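Planning next year's gripper budget: simulate first, then buy

17 Mar 2024 – by the Equipment Planning desk

Sites putting together their automation bids for the next financial year have asked how much should be set aside for end effectors on the tabletop handling cells. The short answer is less than last year, provided the simulation work is finished before the order is placed.

Last year's bids were built the other way round. Arms were bought first, grippers were chosen from the catalogue to match the flange, and the test objects came last. Two sites then had to reorder fingers. The fingers themselves were cheap, but the lead time was not, and both cells stood idle while the parts were made. For this round, each bid must include a simulation stage with its own cost line, covering staff hours, object models and computer time.
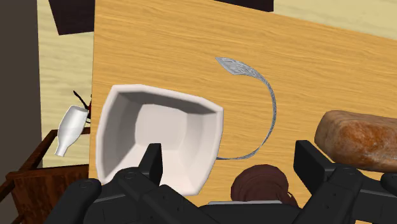

STUDHOLM, September – The planning group has set the baseline for the simulation stage at 576 trials per gripper type, run on rendered tables with mixed tableware and food items. A bowl with a thick rim, a thin curved utensil and a loaf-shaped item call for quite different finger openings and approach heights, and a two-finger gripper has to cope with all of them before it goes on a shopping list. Objects lying close together should be included, as clearance around the open fingers is where most of last year's choices failed.

The cost lines are as follows. Object models come from the shared Tisby library at no charge to sites. New models are charged at 200 pounds each, and bids should allow for no more than three. Computer time is booked through Ollell in blocks of 1,000 hours – unused hours may be carried forward once, then lapse. Staff hours are charged at the normal internal rate.

Hardware money is released only when the trial report has been accepted. The report should list grasp failures by object, the widest opening used and any contact between the linkage and the table or nearby items. A single success rate will not be enough. Spare fingers and pads go under consumables, not capital.

Huerta has agreed to hold prices on its two-finger units until the bids close. Sites that prefer another supplier may quote for it, but should price the mounting plate and cabling separately so that the totals can be compared.

Related items
Service contracts: what the basic tier leaves out
Booking computer time through Ollell
Floor space and guarding for small cells
Tisby library: how to request a new model

Contact: Equipment Planning desk, Studholm | © 2024 Studholm Equipment Planning | Back to top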